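Minutes of the Trermont workshop group meeting, January 6, 2026

I took the notes again, so blame me for any gaps. 11 of us made it, which is good going for the first one after the holidays. Apologies were read out and the October minutes were agreed, apart from the spelling of Giáp, which I've now put right.

1. The Prudville visit

Most of the evening went on this. We're going over to Prudville to see their automation open day, and they've offered us a place on the afternoon tour (22 people at most, so we can bring guests!). They want a list of names from us a week before. The coach quote came in at £1,445, and there was a bit of a gasp at that. We agreed to ask for a smaller coach and to look at sharing cars if the price won't budge. I said I'd ring the firm.

Lunch isn't included. There's a café on site but it shuts at two, so bring sandwiches if you're a slow eater like me.

2. What we'll be shown

The tour has two halves. First comes the Giáp line, where we'll get to stand behind the rail and watch parts being sorted, and then the Trendier room, where they plan the arm's moves on a computer. I was more excited about the second half than anyone else, I think. A few people felt that screens would be dull after the real thing and asked if we could have longer on the line. We had a vote and kept it as it is, though it was close.

Questions to send ahead: how long does it take to set up a new job, what happens when a part is dropped, and can visitors have a go? I've added one of my own on whether the arm can cope with shiny parts.

3. Our own demonstration

We still owe Prudville a return visit, and it was agreed to do a short talk and a demo at our place in the spring. The projector needs a new lead. I've got a spare at home (somewhere) and will bring it next time.

4. Any other business

The tea fund is low. Please put something in the tin.

The simulation part of our demo got its own chat at the end. I'd like to open with the gripper before it has hold of anything, the two fingers wide apart over the brown tiled floor, and talk people through how it closes on a part from there. Somebody asked for brighter tiles so the back row can see, and I've promised to try a few colours before we next meet.
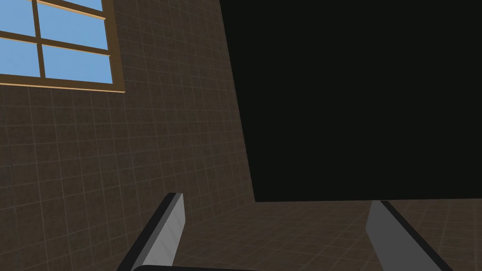
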